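4.2 How people talk about the surfaces they work beside

We came to this part of the study with a fairly plain question, and we will admit that the answers wandered a good deal further than we had planned for. In the May interviews we asked each person to tell us about the finish on the things they touch or lean over every day at work: the handrails, the cabinet doors, the housings of machines, the lids and trays and sinks. We had expected short replies. What we got instead, from a great many of the 178 people who took part, were long and rather fond accounts of how a surface had aged, and of what they thought that said about the place where they worked.

The word that came up most often, at both the Wuvano and the Diltness sites, was "honest." People used it for bare or matte metal far more than for paint, and they used it kindly. One packer at Diltness told us that a painted door looks fine until the day it chips, and after that she sees only the chip, while a plain gray one "just goes on getting a little more like itself." We heard some version of this from so many people that we began to wonder whether we had put the idea in their heads, and so Golestani went back through the recordings to see who had raised it first. In nearly every case it was the worker.

Not everyone felt this way, of course, and it would be unfair to the night staff at Wuvano to pretend they did. Several of them found gray surfaces tiring to be near, especially toward four in the morning, and one man said he would happily paint the whole building yellow if anyone would hand him a brush. Yeo, who carried out those interviews, noted that the people who disliked gray were also the ones who worked under the older ceiling lights. We did not set out to study lighting and can't say much more about it here, though we hope somebody will.

We also asked people to score the wear on the surface nearest to them, using the 100-point Kakakhel scale described in Section 3. Here we ran into a small difficulty that other researchers may want to plan for. Quite a few people wouldn't give a low score to a scuffed surface they were fond of, and told us so cheerfully. They knew perfectly well that the marks were there. They simply didn't think of them as damage, and so the number they gave us was a measure of affection as much as anything else. We have kept those scores in the data and marked them, and we come back to them in Section 5, where the same habit turns up again in the way people speak about floors.
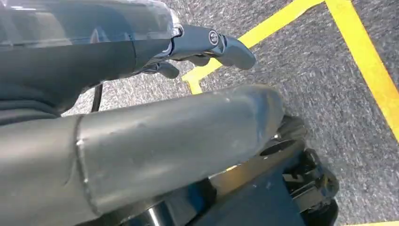
Figure 2. Matte gray metal casing with a seam, faint scuffs and small spots.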